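3.2 Trays and work surfaces

The second part of the study looked at the surface on which small parts are laid out before they are sorted. Workshops tend to choose this surface by habit. Of the four sites we visited in January, two used the bare bench top, one used a folded cloth and one used shallow trays bought for another purpose. None had a written rule on the matter, and the staff we spoke to described the choice as a question of what was nearest to hand.

Losses from the bench were recorded at the Zedenstead site before any change was made. Over the whole recording period, 1,561 small items were laid out and handled, and 459 of them left the working area at least once. Most of these were short rods and offcuts that rolled when touched. An item was counted as having left the working area if it crossed the line taped on the bench, whether or not it fell to the floor. Items that were put aside on purpose were left out of the count.

For the second stage we replaced the taped area with a single large tray with a raised rim. Three points were settled beforehand. The tray had to be big enough for one item to lie well clear of the sides, so that it could be reached from any direction. The floor of the tray had to be smooth, as ridges would have held the rods in place and hidden the effect of the rim. It also had to be dark and matte, which gave a clear contrast with the colours of the items and kept glare from the ceiling lights down to a soft patch. A glossy tray tried first at Grellau was dropped for this last reason.

The tray was set on a white table (Figure 4). The same arrangement was kept for soft items as well as rigid ones, although the two behave differently. A soft rod that has taken a slight bend does not roll far, and tends to rock back and settle. A straight rigid one will cross the tray and come to rest against the rim.

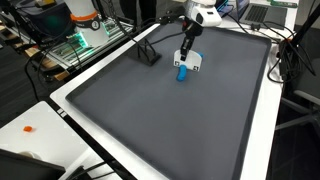
Figure 4. The dark grey tray on the white table, with a short, slightly bent blue item on its floor. A black wire-frame stand is near the far rim.

Placing of the stand needed some thought. In early trials at the Akpalu workshop it was kept in the middle of the tray, where it took up the space most often used and acted as a stop for anything that rolled. Moving it towards the rim left a wide clear area. We did not fix it down, and its position was checked at the start of each session.

Each session consisted of 40 placements. An item was put down in the clear part of the tray, left until it was still, and then picked up again. The resting position was noted on a paper grid by the second author, and the sheets were later copied into a spreadsheet by Esi Tsikata, who had not been present at the sessions. Where an item rested against the rim, this was noted separately, as such items were harder to grasp from the side.

The rim brought its own difficulty. At the bench, a rod that rolled away was simply lost from the area, while in the tray it stayed within reach but often in an awkward place – along a wall or in a corner. Rollura, a method of scoring rest positions that we had used in earlier work, treats all positions inside the boundary as equal. We therefore added a second score for items touching the rim, and both scores are given in the results.

Cleaning was kept simple. The tray was wiped with a dry cloth between sessions, and with a damp one whenever soft material had left marks. Marks on the floor of the tray were found to slow the rods, so any session in which a mark was noticed part of the way through was stopped and run again from the first placement.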